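How to Clean and Restore a Stained White Table Mat (Vinyl, Silicone or Rubber)

Posted April 2026 in Home Care, Cleaning How-Tos

I have a soft spot for white table mats. They make a dark corner brighter, they show you exactly where the pin or the tiny screw rolled off to, and they save the table underneath from a great deal of abuse. Of course they also show every single thing you have ever set down on them, and after a winter of glue, tea, pencil and newspaper, a white mat can look pretty sad. I let mine go all the way through February before I did anything, and by then it had a gray cast in the middle and a ring from a mug that I was fairly sure would be with me forever.

It wasn't! It came up very nicely, and the whole job took me 22 minutes of real work plus some waiting. This page is the long version of what I did, along with what I've learned from ruining a mat or two over the years. If you're in a hurry, skip down to the basic wash and start there, as that takes care of most everyday dirt.

First, find out what your mat is made of

Most white mats sold for tables and desks are one of three things. Vinyl (sometimes labeled PVC) is smooth, bends easily, and has a slight plastic smell when it's new. Silicone is floppier, grabs dust like crazy, and feels a little bit draggy when you run a finger over it. Rubber is heavier, usually has a matte surface, and may have a fabric layer on the back.

If you still have the packaging, wonderful, read that. If you don't, try the bend test. Fold one corner over gently and let go. Silicone springs right back. Vinyl comes back slowly and may keep a faint line for a minute. Rubber pushes back against your hand as you fold it. It isn't a laboratory method, but it has never steered me too far wrong.

Self-healing cutting mats are usually vinyl in layers, and you should treat them as vinyl, with one extra rule: no hot water at all. They warp, and a warped cutting mat is good for lining a drawer and not much more.

What you'll need

Dish soap, the plain kind without lotion in it
Baking soda
White vinegar
Rubbing alcohol
A white eraser, the soft block type
Two or three clean white cloths (old T-shirts are perfect)
A soft brush, such as a retired toothbrush
A bath towel big enough to lay the mat on
Lukewarm water

I say white cloths because I once scrubbed a damp mat with a red dish towel and spent the rest of the afternoon getting the pink out. Learn from me.

Step 1: Get the dry stuff off

Before any water goes near it, take the mat outside or hold it over the tub and give it a good shake. Then lay it flat and wipe it with a dry cloth, always toward one edge. Grit that stays on the surface gets dragged around once things are wet, and it leaves those fine gray scratches that no cleaner will ever lift.

Silicone mats hang on to lint, and a dry cloth mostly moves it from place to place. A strip of wide tape wrapped around your hand, sticky side out, picks it up much faster. Check for little beads of dried glue while you're at it. You can usually roll them off with a fingertip.

Step 2: The basic wash

Put a good squirt of dish soap in a bowl of lukewarm water and swish it around. Lay your towel down on the counter, put the mat on top, and wipe the whole surface with a well-soaked cloth. Don't scrub yet. Let the suds sit for five minutes, go put the kettle on, and come back.

Now wipe again, this time in small circles with a bit of pressure. Do one patch at a time and rinse your cloth often. When the cloth stops coming up gray, you're ready to rinse. I use the bathtub for mine because it's too wide for the kitchen sink, but wiping it down with plain water and a fresh cloth works too, as long as you go over it two or three times. Leftover soap dries sticky, and a sticky mat gets dirty again in no time flat.

Flip it over and do the back. I know, I know. But crumbs and dust under a mat can mark the tabletop, especially if you have a softer wood.

Step 3: Work on what's left

Look at the mat in daylight once it's clean. You'll likely have a few marks that laughed at the soap, and each kind wants something different.

Tea and coffee rings: Mix three spoonfuls of baking soda with one of water until you have a paste. Spread it over the ring, cover it with a damp cloth so it doesn't dry out, and leave it for half an hour. Wipe it off gently. An old ring might need a second round, and mine did.

Pencil and black scuffs: The white eraser is your friend. Rub lightly in one direction and brush the crumbs away. It's oddly satisfying and I have been known to keep going long after I should have been making dinner.

Ballpoint and marker: Dampen a corner of cloth with rubbing alcohol and dab, turning to a clean spot each time. Dabbing lifts the ink, while rubbing spreads it into a lovely blue cloud. Open a window, keep well away from flames and the stove, and try a hidden corner first, as alcohol can dull some vinyl finishes and take printed grid lines clean off.

Glue residue: Warm a cloth in hot tap water, wring it out, and lay it over the spot for a minute or two (skip this for cutting mats, remember). Then push at the residue with the edge of an old plastic card. A drop of cooking oil helps with tape goo, but wash the oil off with dish soap right after.

Newsprint and dark fabric dye: These are the tough ones. Dye can sink into vinyl and stay there. Try the baking soda paste first, then alcohol. If neither budges it after two tries, I'd stop. You'll wear the surface down before you get the color out, and a rough spot collects more dirt than a smooth one.

Musty smell: Equal parts white vinegar and water, wiped on, left for ten minutes, rinsed off. The vinegar smell leaves as it dries.

A few things to keep away from your mat

Please don't mix bleach with anything, and above all not with vinegar, ammonia or rubbing alcohol, as the fumes are dangerous. I don't use bleach on mats even by itself. It turns many vinyls yellow, which is a cruel trick for a whitener to play.

Melamine sponges (the "magic" kind) do take off scuffs, but they're a very fine sandpaper underneath it all. Use one on a single stubborn mark if you must, with a light hand, and leave the rest of the surface alone. Nail polish remover with acetone will melt vinyl. The dishwasher is fine for some silicone mats if the label says so, and a bad idea for everything else.

Step 4: Dry it flat

Pat both sides with a dry towel and lay the mat flat on a second one, out of direct sun. Give it a couple of hours, then turn it over and give it a couple more. Don't hang it over a chair or the shower rod. The weight pulls a crease into it, and creases are harder to get rid of than stains.

Make sure the table is dry too before the mat goes back. Moisture trapped between a mat and a wood finish can leave a cloudy white patch, and that's a whole other tutorial.

If your mat curls at the corners

This happens to mats that have been rolled up, and sometimes after washing. Lay it face down somewhere warm in the house, set heavy books on the corners, and leave it overnight. Rolling it loosely the opposite way for an hour beforehand helps. Please don't reach for the hair dryer or the iron. I've seen what an iron does.

Keeping it white for longer

I wipe mine with a barely damp cloth at the end of the day, and I do the full soap wash when it starts to look tired. Mugs get a coaster now. Newspaper gets a sheet of plain paper under it. If you work with dyed yarn or new denim, throw an old pillowcase over the mat until you're done.

It's also worth turning the mat end to end now and then, so the same spot isn't always under your elbows. Sunlight yellows vinyl on one side if it lives near a window, and turning it at least evens things out.

And when is it time to let one go? If the surface feels tacky even after a good rinse, the plastic is breaking down, and no amount of washing will help. Same story if it's cracking at the edges or leaving a shadow on the table. Cut the best part into a drawer liner or a plant saucer pad and treat yourself to a new one. A few faint marks and specks are a different matter. A mat that gets used is going to have some, and I've made my peace with those. 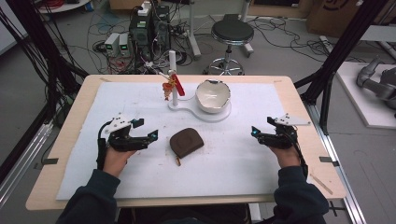 A large white mat with light scuffs and faint stains, on a light wooden table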